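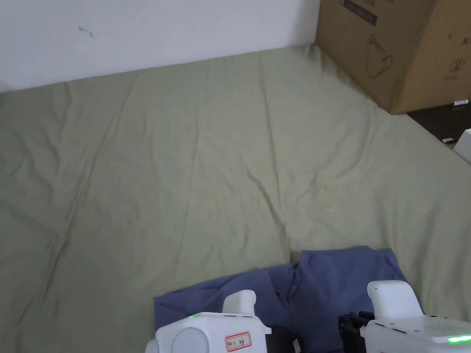 # Folding automation at Vernidwood: staff FAQ

Last updated Mar 11, 2026. Maintained by Sowmya Kulkarni, Process Engineering, Gereo.

## What is being automated?

Folding of short-sleeved tops in the garment return section. Sorting, inspection, mending and packing stay manual. The folding cell is called Chacko. It has two arms, and it learns its motions from folds made by people using hand-held grippers.

## Why can't I fold by hand and have that recorded?

Fingers can do things the cell's jaws can't. With a gripper in each hand, you are limited to what the cell will be able to do: pinch, lift, pull, lay down, release. A fold that works with two jaws can be copied. A fold that depends on a thumb sliding inside a sleeve can't.

## Which fold do I use?

The standard hem fold, as on work card 30. Take the hem near its two lower corners, pull until the line is straight, then lift and lay it over. Smooth the body with the closed jaws if it needs it.

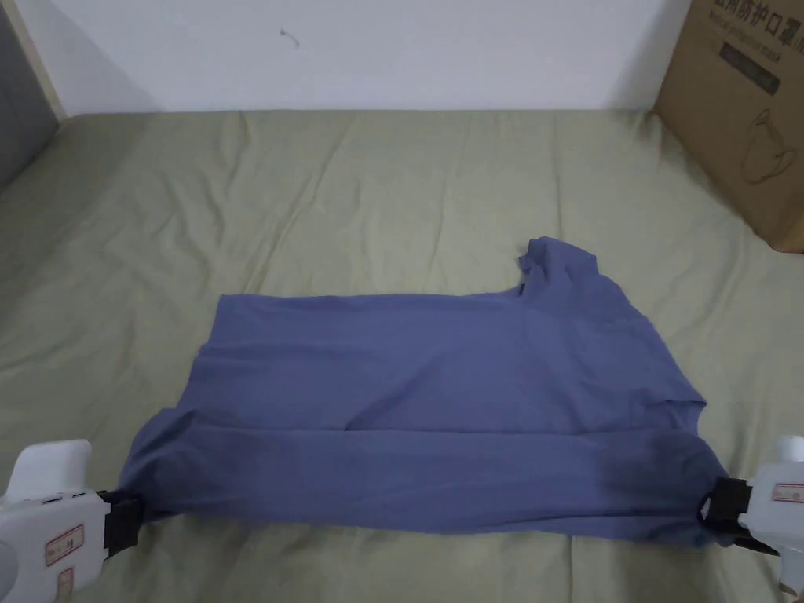
*T-shirt held by the hem, one gripper at each end.*

Do not restart if the collar bunches. Correct it and continue. Corrections are useful to the training set, and the review team would like more of them.

## How many folds are needed?

The target for the first release is 3000 accepted folds. Each person's share is set by the section lead and counts as regular work. There is no individual speed target, and recorded fold times are not passed to supervisors.

## What makes a recording unusable?

Mostly tracking loss and dropped garments that leave the work surface. A slipped grip on the surface is fine. So is a garment that starts out crumpled: start positions should vary, and a shirt laid out neatly every time teaches the cell very little.

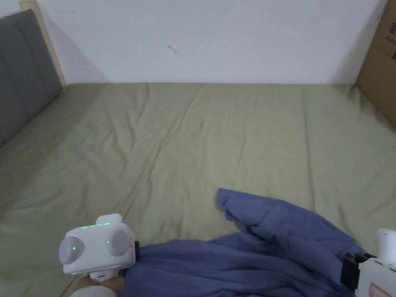 Vary the angle as well. Turn the garment between takes, and move it left or right within reach. In the November batch, 387 folds were submitted and 384 were accepted, but too many of them began from the same position.

## Is it harder on the wrists than normal folding?

It can be. The grippers add weight, and the squeeze is repeated. Sessions are limited to 30 minutes, followed by a different task. Report soreness to Saqib Satti on the same shift – before the next session, please. You may decline recording work without giving a reason.

## What do the cameras see?

The gripper cameras have a wide view. They pick up the garment, the jaws and a good part of the room behind them. Keep badges, paperwork and phones out of the area. Recordings are stored in Trorkema, our internal archive, and access is limited to the review team. Ask Saqib to delete a session if something private was recorded. 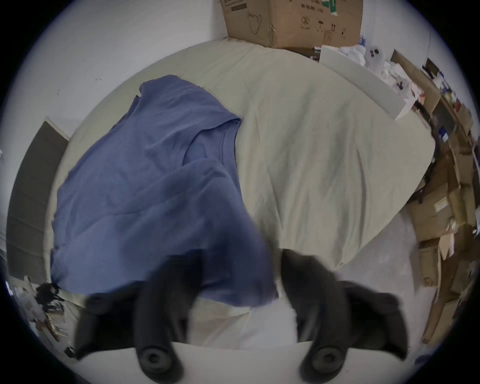
## Will folding jobs be cut?

No positions are being removed during the trial. Folders will rotate between manual folding, inspection and cell tending. Cell tending covers loading, clearing jams and refolding rejects, and is paid at the inspection rate. Staffing after the trial has not been decided. Any change will go through the normal consultation process.

## Who do I contact?

- Recording sessions, wrist or shoulder problems, deletions: Saqib Satti
- Work cards, cell behavior, corrections to this page: Sowmya Kulkarni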